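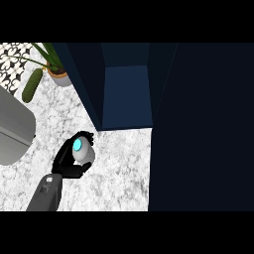

Rendered view, dark cabinet and white egg-shaped object with cyan disc.

Drotberg Map Store: Humidity Control and Rehousing
Progress report to the Ultgate Fund, second reporting period
Prepared by Bohdana Semeniuk, project lead

1. Status

Work packages 1 and 2 are complete. Work package 3 (rehousing) is in progress and is four weeks behind the schedule agreed in March. Work package 4 (catalog update) has not started. Spending is within the approved budget, and no transfer between budget lines is requested.

2. Environmental control

The replacement dehumidifier was installed in the lower store and has run without a fault since commissioning. The set point is 47 percent relative humidity. Logged values stayed within the agreed band for the whole period except for one interval of 24 hours, when the unit was switched off for work on the building's electrical supply. No sheets were handled during that interval. The upper store still depends on the original air handler, whose fan belt was changed twice.

Door seals on the east side were replaced. The west door closes properly but the threshold is uneven, and a draft remains at floor level. The landlord has been notified in writing. We do not consider this a risk to the collection at present, but it increases the load on the dehumidifier in wet weather.

3. Rehousing

The target is 2,000 sheets moved into acid-free folders by the end of the grant. At the close of this period 500 had been moved, all from the Irkach survey series. Progress was slower than planned for two reasons. The first delivery of folders was cut to the wrong size and had to be returned. Many of the Irkach sheets also had old linen tape along the folds, and this was left in place pending a conservator's opinion.

The opinion has now been received. Tape that is stable will stay. Tape that is lifting will be removed before foldering, and those sheets will be recorded separately in the condition log.

4. Catalog

Existing records will be exported from Mushi, our present database, once rehousing of the Irkach series is finished. A test export lost the scale field on records with more than one sheet. The supplier has the test file and is preparing a correction.

5. Next period

Rehousing continues with the harbor plans, which are in better condition and need no tape treatment. The revised completion date for work package 3 is attached as Annex B. We ask the Fund to approve this date before the next payment is released.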